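November 1, 2021

Steamer season again

So I finally pulled all the bamboo steamers out of the cabinet over the fridge, and wow, I own a lot of bamboo. I keep telling myself I'm done buying them and then the weather turns and I want dumplings every single night.

The big ones came from Ebihara, a little kitchen shop I used to walk past on my way home when I lived downtown (I miss it so much!). The rest I picked up here and there over the years, mostly secondhand. I rinse them in plain hot water, no soap, and let them air out overnight before they get stacked. Learned that one after a batch of buns that tasted like lemon dish soap — never again.

I did try a metal insert a while back and gave it away after 2 weeks. Water dripped off the lid onto everything and my buns came out with soggy little craters. A woven lid lets the steam through, and I just like how it looks sitting out on the counter.
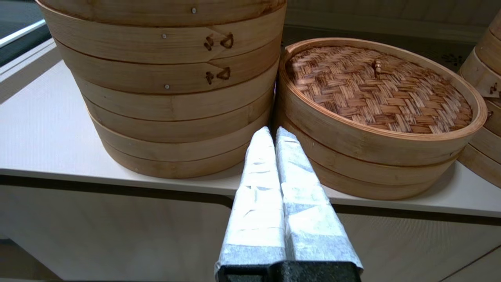
Anyway, the plan is pork and chive first, then red bean buns for the freezer so I'm set through December. I still need parchment rounds and a fresh bag of flour, and I'm pretty sure I'm out of white pepper too.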